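Section 4: Marking and setting out your sorting bins

By now you should have the Stamlow shape set unpacked and the lids put away somewhere you'll find them again. I've set this activity up for playgroup mornings more often than I can remember, and the part people rush is the bins, so let's take it slowly. Grab a cuppa first if the kids are still asleep.

You'll need:

Two plastic bins with handle holes, the same size and colour
A black marker with a chunky tip
A plate for the loose pieces
A low table with a plain top

1. Wipe the bins down and let them dry all the way. Marker beads up on a damp surface and you'll be at it all afternoon.

2. Choose your two shapes. I always start with a triangle and a square - circles come later, once the little ones have the hang of things.

3. Draw the outline on the front of each bin, just under the handle hole. Go big! A tiny neat shape is no good to a toddler standing on the other side of the rug.

4. Scribble it in. It doesn't have to be tidy (mine are streaky and a bit wonky, and not one child has ever complained). If you'd like it darker, wait a few minutes and go over it again.

Note: I tried coloured paper labels the first year and they were peeled off and chewed before morning tea. Marker straight onto the plastic is far less fuss.

Caution: check the marker is labelled non-toxic, and keep the cap in your own pocket while you're working. Caps are a choking hazard.

5. Put the bins next to each other toward the back of the table, shapes facing the child. Leave them close together so small arms can reach both.

6. Set the plate in front, nearer the child. Any plate with a bit of a raised edge will do, as it stops pieces skating off onto the floor.
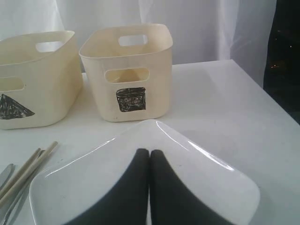 7. Tip out a small handful of pieces to begin with. The full Penrose box has 26 in it, and that's a lot to face when you're two and a half. I start with 4 and add more when they ask, up to 11 in one sitting.

8. Do the first piece yourself. Say the name of the shape, hold it near the drawing, then drop it in. After that, sit on your hands and let them have a go - even when the triangle goes in with the squares.

Note: ceramic plates look lovely but they do break. If you've got throwers, swap in a plastic one from the picnic gear.

9. When you've finished, tip everything back in the box, count the pieces and stack the bins one inside the other. Faded drawings can be touched up before the next session, and Section 5 covers getting marker off the table.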